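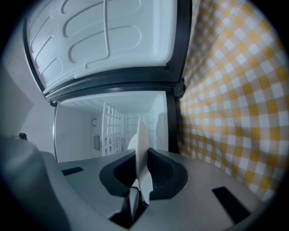
September, morning. Cleaning of the small white appliance, Bamlow bench, was assigned to Kartini Wuisan. The interior is to be wiped with a soft cloth and mild detergent only – no abrasive pads. Particular attention is required at the raised shapes molded into the inside of the door, where the curving rows leave many narrow edges for residue to collect, and at the dark gasket around them. The vent slots on the back wall of the compartment must be kept free of cloth fibers and liquid.

Amirul Lumenta requests that the grille be left in position until the Lau spare is received. Stock of wipes stands at 88 packs; Sisuvton order unchanged. Gasket check to be entered on the bench sheet at 90 days.

This site uses cookies to improve your experience. Accept | Manage settings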